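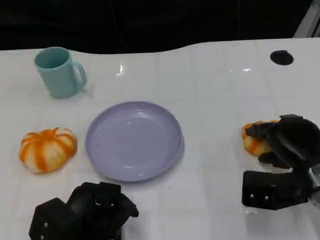 Visit report: Tedard tableware works, Wikcombe

4 min read

Tedard moulds cups, plates and bowls for schools, hospitals and camp sites. The works sits behind the goods yard in Wikcombe, a short walk from the station, and opens to visitors twice a year. I joined the October 2021 tour, having missed the June one.

Visitors sign in at the side gate and are issued with overshoes, ear plugs and a visor. Phones stay in a locker. Imogen Bellamy, the process engineer, took our group round and answered most of the questions herself. The route follows the material, starting at the silos and ending at the packing benches.

Material intake

Nearly everything is polypropylene. It arrives as clear pellets, by tanker for the main grade and in sacks for the two lesser ones. Colour is added at the machine as masterbatch, a concentrate of pigment in a carrier resin, at a dose of 2 per cent by weight for most shades. Pale colours are harder to hold than dark ones. A slight overdose in navy passes unseen, while the same error in a pastel shows as soon as two pieces are stacked together.

The pigment store is kept separate from the rest of intake and has its own extraction. Each shade has a master plaque, moulded in three thicknesses, against which new batches are checked under a daylight lamp. Bellamy said the plaques are replaced on a fixed schedule whether or not they look faded. Older ones are kept in a drawer and are visibly yellower.

Polypropylene takes up very little water, so there are no large dryers of the kind found in a nylon or polycarbonate shop. A small hopper dryer stands on one line for masterbatch that has been stored badly.

Moulding hall

The hall holds two rows of presses. The older row is hydraulic and the newer one is all-electric, supplied by Flistetti. The largest Flistetti machine has a clamp force of 300 tonnes and was running a dinner plate in a two-cavity tool. The difference in noise between the rows is considerable. On the electric side it was possible to hold a conversation with the plugs in.

Cycle time on the plate is governed by cooling, as it is on nearly all thick-walled work. The rim is the thickest section and sets the pace. Tedard redrew the rim some years ago with a hollow underside, which shortened the cycle and also cured a sink mark that used to appear on the top edge. We were handed a plate from before and one from after. The old one is heavier and, to my hand, the nicer object.

Mugs are more awkward. The handle needs side cores, which leave a witness line down its centre, and the core that forms the inside must be cooled along its full length or the base stays soft and pulls on ejection. Tedard uses a bubbler, a thin tube that feeds water to the tip of the core and lets it drain back around the outside. The hot runner system on the mug tool comes from Valentini. It was fitted to get rid of the cold sprue, which previously had to be cut off and reground.

Some regrind is still used. Start-up scrap goes through a granulator beside each press and returns at a controlled proportion, in the same colour only. Mixed scrap is sold off for drainage products.

Test room

This was the most useful stop. Samples are drawn from every shift and put through a short list of checks: weight, wall thickness, drop, stain and dishwasher life. The dishwasher test uses an ordinary catering machine set to run continuously. A plate on the bench was tagged at 361 cycles, and its gloss had gone from the centre outwards, with fine knife marks holding the dirt. The rim was sound.

Staining is tested with tomato purée, turmeric paste and strong tea, left at room temperature overnight. Turmeric wins every time. Polypropylene is better than melamine at surviving a drop and worse at resisting a knife, and the customer has to choose between them. Hospitals mostly ask about drops – schools ask about price.

Pale pieces are also inspected for black specks, which are bits of degraded resin shed from the screw or from dead spots in the hot runner. The limit depends on size and on which face they fall. Purging between colours takes longer than I had assumed, and a change from dark to light is avoided where the schedule allows.

Packing and shop

Finished goods are nested, sleeved and boxed by hand. The sleeves hold plates by the dozen. Static is a nuisance in dry weather, and an ionising bar hangs over the second bench to stop dust settling on the ware before it is wrapped.

The shop sells seconds by weight. Most faults were minor – a drag mark, a slightly off shade. Choice is best early in the day.

Practical notes

The tour lasts around 140 minutes, nearly all of it standing. The moulding hall is warm, so leave the coat in the locker with the phone. There is step-free access except to the silo gantry. Places are booked through the works office and groups are kept small. Ask for the test room to be included, as the shorter route leaves it out.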